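Welcome, and thanks for stopping by. Clollby is a notebook, kept in plain Markdown, for people who take old desktop computers apart, clean them, sort what can be saved, and put them back together in the same shape or a better one. It started as a text file I kept for myself and has grown well past what I can hold in my head, so please read it slowly and with the cover off whatever machine you have at hand.

## What's in the folder

- `notes/` - one file per computer, named by shelf number
- `parts.csv` - everything that came out and was kept
- `labels.md` - how to write down what a sticker says, and what to do when you can't read it
- `memory.md` - slots, sticks, and which went where
- `attic/` - older notes I can't bring myself to delete

There are 23 machines in the notes so far. Most came from the Unnithan repair shop when it cleared out its back shelves one October, and the rest arrived one at a time, from neighbors and from a sale or two.

## Before you open anything

Unplug the machine, hold the power button in for a few seconds, and give yourself more table than you think you need. I like to have a cup nearby for the screws, and I'd really encourage you to use one too (mine has a chip in the rim and has outlived three screwdrivers). Touch bare metal on the case before you reach inside, and do it again whenever you come back from somewhere else in the room.

Lay the case on its side so the board faces up. With most of these older ones the board then sits at the bottom of a sort of shallow tray, with the sheet metal standing up next to it, and you can get a good look at things before you commit to pulling anything.
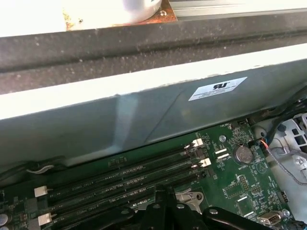
### Category: memory slots

The green board has 4 black DIMM slots, running parallel to each other at a slant from where you'd be looking. When you write up a board like this one, put down the number of slots first, then the color, then which of them had sticks in them when you opened the case. Colors matter more than you might guess, as plenty of boards pair their slots that way, and on a board where they're all black you'll want to look for the tiny printing beside each slot instead.

### Category: labels and markings

Write down every label, even the dull ones. The small white one on the gray side panel carries a bold black logo that looks like a backwards "UL" mark, with two lines of tiny text under it. I couldn't read those lines, so they go in the notes as `unread`. Please do the same and don't guess! A wrong part number has cost me a whole evening more than once, while a blank costs nothing but a second look with a flashlight.

### Category: dust

Dust gets a score from 0 to 4, and the score is only a feeling, so don't fret over it. A 0 is a machine you'd eat off of, and a 4 is one you carry outdoors first. Use a soft brush and short puffs of air, and hold any fan still with a finger while you do it.

## Columns in `parts.csv`

| column | meaning |
|---|---|
| `shelf` | shelf number of the machine it came from |
| `kind` | memory, drive, fan, cable, card, other |
| `text` | what the label says, or `unread` |
| `dust` | 0 to 4 |
| `kept` | yes, no, or ask |

## Known gaps

Shelf 14 has no cable list. The Zistemen tower has two files that disagree about its fans, and I've left both in until I can open it again.

## Adding your own

Copy `notes/blank.md`, fill in whatever you can, and send it along. Half a page is fine - so is one line, if that's all the evening allowed.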